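Two arms on one rack, right one loses position. Rack cleaning or something else?
Forum: Small cells and bench automation

dquiambao
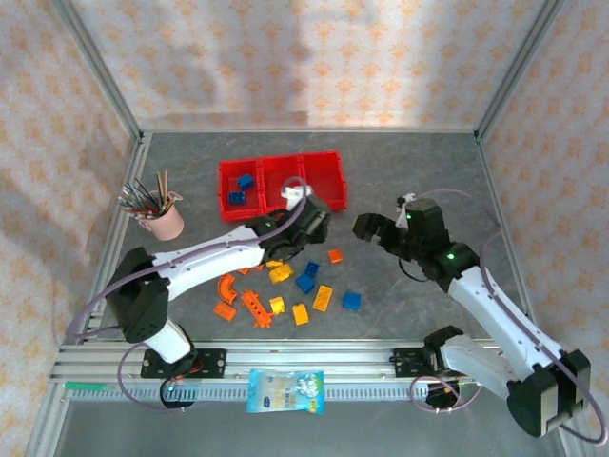
Both arms on the shared rail, brick sorting job loaded.

Cell has two arms on one aluminum rail with a toothed rack along the front. The left carriage repeats fine. The right one drifts. I home it in the morning, and by lunch it's reaching a little long on every pick. Re-home and it's good again for a couple of hours. Counter says 3,330 cycles since I last had the mounting plates off.

The guy at Plevholm who sold me the rail says clean the rack and regrease it, done. I don't buy it. If it was dirt I'd expect the left arm to suffer too. Anyone chased this before?

rackandruin
Clean the rack. Then complain.

macaraeg_a
I'd want to see numbers before anybody buys grease. "A little long" is what? Put an indicator on the carriage and write it down every hour. Half the drift threads on here end up being the gripper or the part moving around.

Also look at your cable on the right. It swings out and loops down beside the base. If that loop is pulling on something every time the arm goes left, you've got a side load that changes with the pose. The left one at least follows the arm up to the gripper.

dquiambao
Fair on the numbers. Indicator on the carriage body, homed at 7 a.m., zero at start. By noon it read 58 hundredths of a millimeter. Left carriage over the same stretch didn't move enough to argue about.

Not convinced by the cable. That's a light cable and a heavy carriage.

bomard_owner
Light cable doesn't matter if the pinion clamp is loose. I run a Bomard rail, same general idea, and had one creep for months. Grub screw on the pinion. Every hard stop let it slip on the shaft a hair. Homing hides it because homing just sets a new zero.

rackandruin
A loose pinion slips both ways. It doesn't creep in one direction all morning.

bomard_owner
It does if all your hard stops are in one direction. Mine were.

macaraeg_a
Agree with bomard here, though I'd still like proof. Paint a line across the pinion and the end of the shaft. Run the morning. If the line is broken, you have your answer. If it isn't, leave the screw alone and look at the encoder side.

And please don't do the grease at the same time. Change both and you'll learn nothing.

zipties4ever
What's the strip at the left end of the rail? Are you measuring travel off that? It looks like a bit of tape measure, and I wouldn't trust one of those for anything under a millimeter.

dquiambao
No, the reading came off the indicator.

Paint line is on. I also tied the cable back, so go ahead and yell at me, Angelica.

macaraeg_a
Yelling. Untie it. One change at a time, Dexter.

dquiambao
Untied. Ran 398 cycles with the cable hanging the way it was before. Line is broken, the pinion has turned on the shaft by about the width of the paint. Screw took over a quarter turn before it got snug.

rackandruin
Still should clean the rack.

bomard_owner
Threadlocker on that screw, the medium stuff. Snug is how mine was too, the first three times.

macaraeg_a
Good, but one morning isn't a fix. Fresh line, same indicator, same spot. Post the noon reading even if it's boring.

dquiambao
Will do. Threadlocker goes on tonight and the rack stays dirty until I have the reading.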